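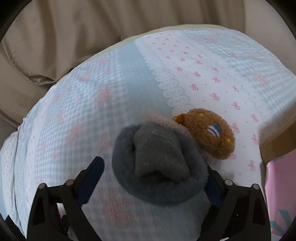
Tuesday, January 7, 2025

Entry for the evaluation diary, Duklow product room. Present: Yuxi Jia, Qianru Shao and the undersigned. Jonatan Magnusson joined by telephone for the second half of the morning.

The first full day after the break was given to the Pollon overnight hand cream, which the shop received in December and which has yet to be placed on the shelf. The sample is from the second batch. It comes in a soft tube with a screw cap, and the cap on two of the tubes had worked itself loose in the carton. Ms. Shao has written to the supplier and asked for a sealed collar on future deliveries.

The cream was applied at 8:15 to the back of the left hand, after washing with plain soap. The right hand was treated with the Lu cream we carry at present. Both were left for the morning without further washing, so far as the work allowed. Ms. Jia answered the door several times and handled cardboard throughout, and her results should be read with this in mind.

Pollon is thick on first contact and takes some working in. The scent is oats and something close to almond. It is stronger in the tube than on the skin, and by mid-morning I could no longer find it. Lu sinks in faster and leaves less shine, but my knuckles on that side felt tight again before noon. The difference was plain to me and less so to Ms. Jia, who prefers Lu and asked that her preference be recorded. It is so recorded.

Mr. Magnusson raised the question of price. The Pollon tube would be our most costly hand product, and the minimum order is 300 units. We sold 142 tubes of Lu in December, a month in which hand cream sells itself, and I do not expect either product to repeat that figure before the fall. He is willing to place the order if the supplier will accept returns on unopened cartons. I am to ask, and to obtain the reply in writing.

The afternoon was taken up with the Fistar lip balm. Of the 18 testers sent out before the holidays, all but four have come back with a card. The cards are mostly favorable. Several people mention a grainy feel when the balm has been kept in a cold car, and I found the same with the stick from my coat pocket. It smooths out after a minute on the lips. One card says only "fine." Yichen Zou did not return hers and has been reminded.

The wording for the Fistar shelf card was discussed at some length. The supplier's text claims that the balm "repairs" the lips. Ms. Shao objected to the word, and I support her. The card will say that it softens and protects. The ingredient list will be printed in full on the reverse, in a size that customers can read without asking for help.

I did not finish the stock sheet. The count of cotton pads is still wrong against the delivery note, and I could not find the error before closing.

My hands this evening: left soft, with a slight film that catches on paper; right dry at the thumb. I have put Pollon on both for the night, under cotton gloves, as the leaflet advises. Xuelian Dai is to take over the Lu comparison tomorrow, having the driest skin among us and no duties at the door.

To do: letter to Pollon on returns and the loose caps; proof of the Fistar card; new labels for the tester tray.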